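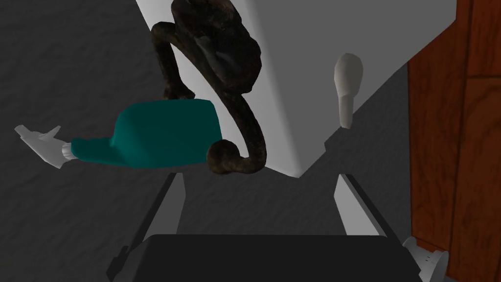 ## My Afternoon as a Robot's Right Hand

I was bad at this. I want to get that out of the way, because Hayley Garside is going to read it and she was in the room, laughing.

Hayley trains robots at Ronier, up in Karkville, and in February she let me have a go. The robot and everything it picks up live inside a simulator called Momutness. You hold a controller, you squeeze the trigger, and the two fingers on your screen close. Easy! My first target was the teal spray bottle lying on its side, right up against a gnarly dark brown sculpture with a long curling tail. Guess which one I grabbed.

"Come in slower," Hayley said. "It'll learn whatever you do, so if you wobble, it wobbles."

That got me worried about my wobbling (I'd had a lot of coffee). Every try gets saved as a demonstration, the good ones go in the training pile, and the pile for this one job stood at 3794 when I sat down. Hayley can do 200 before she needs a real break. I did 2 and wanted a sandwich.

The weird part is your hands. You can't feel a thing, so you start leaning toward the monitor and holding your breath, as if that'll help you judge how far away the bottle is. My shoulders were up around my ears. Hayley sits back in her chair like she's watching TV, and her gripper just sort of drifts in, stops, closes, and lifts.

She had me watch one of her old runs, number 737, and copy it as closely as I could. Open the fingers wide, line up over the neck, wait a beat, then go down. On my next try the bottle came up with me and I yelled loud enough that somebody from the Fairclough team next door stuck their head in.

Hayley kept that one. She deleted the sculpture.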